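Print | E-mail

Desktop strip-down checklist – Gornbridge bench, unit 2239, 1/7/24

Drive in blue caddy – OK. Circuit board side checked, no labour needed.
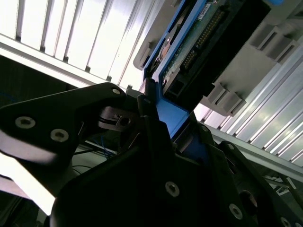 Photo: Ostby workshop

Connector port – OK. Recheck in May.
Grey tray tabs – OK.
RAM slots – both empty. Fit modules before power-on test.

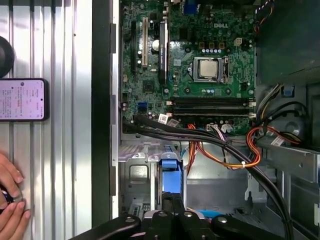

CPU lever – OK.
Power wires – zip tie to stay on. Keep the black cables clear of the caddy.

Print | E-mail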